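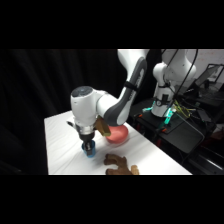
3.2 Hay nets and eating time

The horses at Nzioka were fed the same grass hay throughout the study, from a single cutting, weighed dry into the nets each evening. Two net types were compared: the large-hole net already in use at the barn and a small-hole net of the same capacity. All nets were hung at the height of the horse's chest and tied to the same ring in the stall. Horses had no grain until the net had been empty for at least an hour.

Six horses finished the trial. A seventh, Skorkach, was dropped after the first week when he came up with a loose shoe and had to be kept on a different turnout plan. His feeding times are left out of the results below.

Each horse spent a week on one net type and then a week on the other, with three days on loose hay between the two. Half started with the large-hole net and half with the small-hole net. Eating time was taken from the evening feeding only. We counted a horse as eating when it was pulling at the net or chewing with its head within reach of it. Pauses for water were left in.

Figure 2. Evening eating time for each horse on large-hole and small-hole nets. Lines join the two values for the same horse.

All but one of the horses took longer to finish on the small-hole net. As Figure 2 shows, the change was largest in the fast eaters. Otia, a heavy mare who cleared the large-hole net before any of the others, took more than 2 hours longer on the small-hole net. Brindance showed almost no difference. He is a slow eater on any setup, and he left hay in both kinds of net on several nights, which makes his finish time hard to define. We used the time at which he walked away and did not come back before the late check.
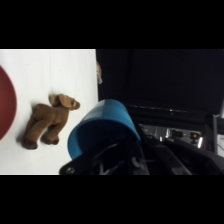 Beatrice Were, reading an early draft of this section, pointed out that a longer eating time is not always a calmer one. She had seen horses paw the wall and yank at a small-hole net in the first few nights, and she thought the first evenings should be reported separately. We agree that this matters. In our own notes, pawing was recorded for three horses on the first night with the small-hole net and for none of them by the end of that week. Our notes were not set up to measure how hard the horses pulled, so we can't say whether that changed too.

Hay on the stall floor was raked up and weighed each morning. Less was wasted with the small-hole net in every stall, including Brindance's. Some of the floor hay had been mixed with wet bedding and weighed more than it should have – we shook it out as well as we could, but the morning weights are best read as a rough guide. 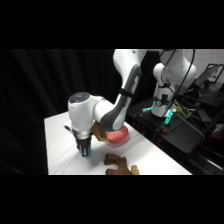 The trial was run in February, when the horses were in from late afternoon until morning. Turnout was on bare paddocks, so there was little grass to take the edge off their appetite before the evening net. We would expect smaller differences in spring. Body condition was scored at the start and end of the trial and did not change for any horse, though two weeks on the nets is a short time to look for it.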